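Filed under: Student Projects > Food Science > Year 2
14 shares | 2 comments

Holding Time and Texture in Cooked Long-Grain Rice

Project report, September 2019

1. Background

Canteens keep cooked rice warm for long periods before serving. Our college canteen at Enthorpe holds it through the whole lunch service, and complaints about dry or clumped rice are common towards the end. The aim of this project was to measure how texture and moisture change during holding, and to find out whether the cooking ratio has any effect on the result.

Two brands of long-grain rice were compared, Vonari and Tovar. Both are sold as easy-cook, which means the grain has been parboiled before milling. Parboiling sets part of the starch and should reduce stickiness.
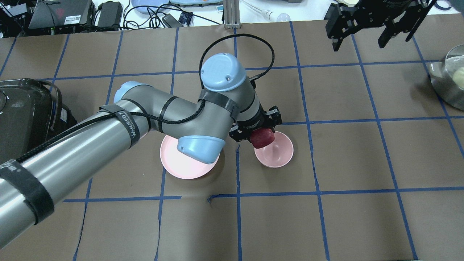 Starch in the raw grain swells and gelatinises as it takes up water. On standing, some of it re-orders and the grain becomes firmer. This happens quickly in the fridge and slowly at holding temperature, so firming in a warm pot was expected to come mainly from water loss – an assumption we tested by weighing.

2. Method

Each batch used 300 g of dry rice, rinsed until the water ran clear and drained in a sieve. Water was added by weight. The low ratio was 1.25 parts water to one part rice and the high ratio was 1.5. The cooker was left on its standard setting and switched itself to keep-warm at the end of the cycle.

Samples were taken at the start of holding and then every hour for seven hours. The lid was opened only for sampling. Each sample was taken from the middle of the pot, as rice at the wall was visibly drier in the trial batches. Three repeats were made for each brand and ratio.
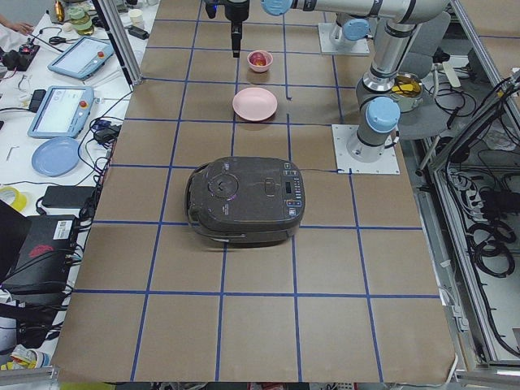

Fig. 2. Rice cooker with plate and bowl behind.

Moisture was found by drying a weighed portion in the oven to constant mass. Firmness was measured with the Clivier compression tester in the food lab, using the flat plate and a single layer of grains. Clumping was scored by eye after tipping the sample on to a tray.

3. Results

Moisture fell in every batch. The loss was small at first and became steeper in the second half of the holding period. Vonari lost slightly less than Tovar at both ratios, but the difference was within the spread of the repeats and we do not claim it as a finding.
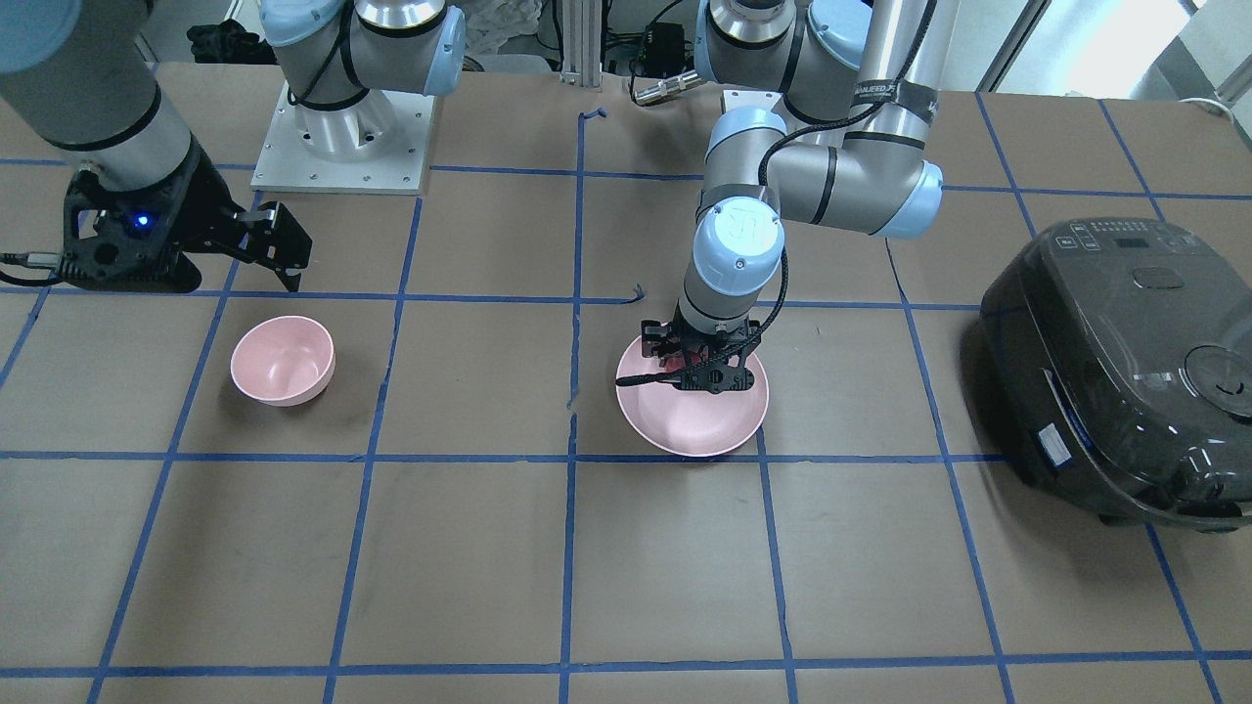 Firmness rose as moisture fell. The high-ratio batches began softer and stayed softer, although they also scored worse for clumping at every sampling point. One Tovar batch was rejected – the lid had not been closed fully after a sample – and was repeated in February.

4. Discussion

The results agree with water loss as the main cause of firming. They do not rule out starch re-ordering, which would need a sealed control. Repeated lid opening also removed steam, so a canteen pot opened more often would probably dry faster than ours.

For the canteen, the low ratio with a shorter holding time is the better choice. Further work should test smaller batches cooked in rotation, and basmati, which was left out for reasons of cost.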